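Flarkero opened its recycling test cell to visitors on 18 October 2019. Botond Dobos, who programs it, wanted to talk about drives first.

"The tower shell is easy. The drive bay is where tolerances hurt," he said.

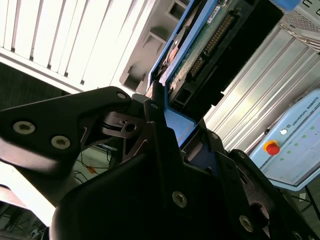 His team has logged 508 removal trials since January. "We change one variable per batch. Grip width, then approach angle."

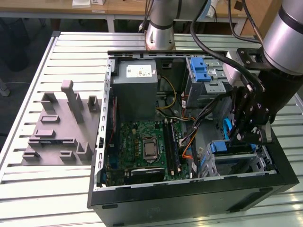 The gripper over the lower drive bay of an opened tower.

Asked about case models, Dobos gave the number as 16. "Every latch is different. I'd like 20 by next year." 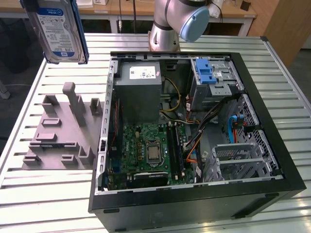 Open tower and gray 3D-printed fixture on the slatted table.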